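From: Erlinda Castillo
To: Layug household list
Date: 28/07/2019
Subject: Re: [layug-home] Sweeping hard floors without losing your temper

Mark Anthony Enriquez wrote:

> Hello all. We've finally moved out of the carpeted flat and into one
> with tiles all the way through, pale ones, and I'm finding that I
> have no idea how to look after them. At the old place I just ran the
> hoover round and that was that. Now every crumb shows from the
> doorway. I've got an old kitchen broom that's gone bald down one side
> and a dustpan with a stubby handle that's killing my back.
>
> Erlinda, you've gone on about long-handled pans before (sorry, but you
> have!). Do you still rate them? And do you sweep before you tidy or
> after? My other half and I disagree.
>
> Mark Anthony

Hello Mark Anthony, and hello everyone else,

Guilty as charged, I do go on about long-handled pans, and I'm going to do it again now, so those of you who were on the list in March might want to put the kettle on and skip this one.

First the tiles. We've got beige ones and I know just what you mean about crumbs. When we first came here I thought pale would be forgiving, and for dust it is, lovely, you can go days. But a bit of wrapper or a scrap of paper shines out like a lighthouse, and you end up bending down for one thing and then spotting three more under the furniture. I used to pick everything up by hand as I went past. Now I leave it for the sweep, all of it, and I'm a much calmer person.

As for tidy first or sweep first, I'm with whichever of you said tidy. Big things up off the floor, or at least shoved back against a wall or a cupboard. Our slatted wooden thing lives on the floor against the cabinet, with the little vacuum next to it, and I don't move either of them unless it's a proper clean. Anything soft that's been dropped in a heap (bags, cloths, whatever) does need to come up though, or you sweep round it and then find a tidemark of grit when you finally lift it. 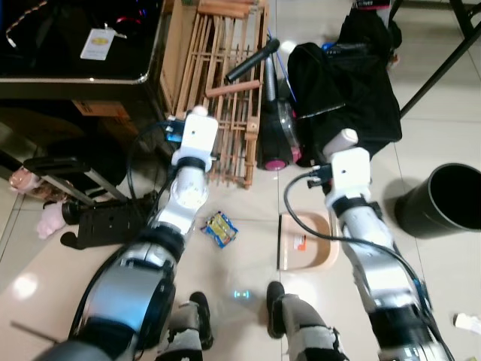

Do you need a special broom for tiles?
Any soft-bristled indoor broom will do the job, so long as the bristles are all much the same length and bend a bit at the tips to get into the grout lines. The stiff yard sort just flicks the crumbs about.

So please do put that bald one out of its misery, Mark Anthony! I had one I'd hung on to from my mother's house and I was sentimental about it, but it was leaving a stripe of dust behind it every time. I took it down to the shed in the end and it does the step outside, where it can't do any harm.

The one I had after that was a Jinach, which I didn't get on with. Nice enough head, but the handle unscrewed itself as you swept, a quarter turn with every stroke, until you were standing there holding a stick. Tape sorted it for a bit. My sister has the same one and swears hers has never budged, so perhaps I sweep oddly. I've since heard that you can get a rubber washer for it, if anybody has one going spare she'd probably like to hear from you anyway, she's convinced hers will go next now that I've told her.

Sweeping order, for what it's worth. I start at the far wall and come towards the bin. I put the bin where I want to finish before I pick up the broom, and that one change saved me more walking than anything else. Short strokes, all in the same direction, and lift the broom at the end of each one so you aren't dragging the muck back with you. Corners with the edge of the broom held upright. Table legs I go round last of all, as that's where the crumbs collect and there's no sense doing it twice.
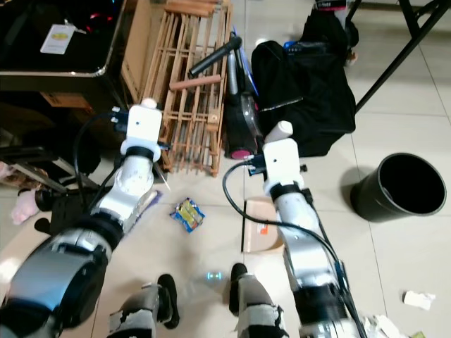 Sweet wrappers and crisp packets are the worst for it, mind you. They're so light that they skate off ahead of the broom, and if there's a door open you'll be chasing one across the room like a kitten. Flatten it with the bristles and pull it towards you slowly. Same goes for those little corners you tear off packets, which I'm sure breed under our couch. Flat cardboard I just pick up, it's never worth arguing with.

Now, the pan. Yes, I still rate them, more than ever since my knee went. You want a long handle that comes up high enough to hold without stooping, and raised sides so it doesn't all slide off again on the way to the bin. The lip matters more than anything. Run your finger along it in the shop and if it's wavy, put it back, because you'll get that maddening line of dust that never goes in however many times you shuffle backwards. I paid 4 pounds for one at the Flillorum and it outlasted the dear one I'd had from Jirnance, which cracked at the neck the first winter. I did write to them and got a very polite letter back and no dustpan.

Tip the pan well down into the bin and give it a tap on the inside of the rim. Tapping it on the outside edge is how you end up sweeping the same bit of floor again. 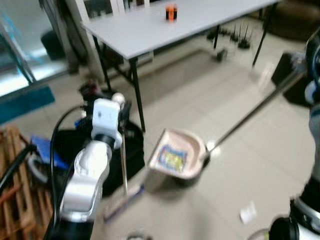 Mopping afterwards

Leave it until the sweeping is properly done, grit and all, or you'll be making mud. I use warm water with the tiniest drop of washing-up liquid and wring the mop out until it's hardly wet. Too much soap leaves pale tiles looking dull and a bit sticky, and then they grab every footprint going. If yours look cloudy already, that could be old soap from whoever had the flat before you, so try a couple of goes with plain water before you buy anything.

Door mats I take outside and bang before I start. I know some of you do it at the end. We've had that argument on here and I'm not having it again!

Let me know what you go for, Mark Anthony, and if you're passing on Thursday you can come and try my pan for height.

Love to all,
Erlinda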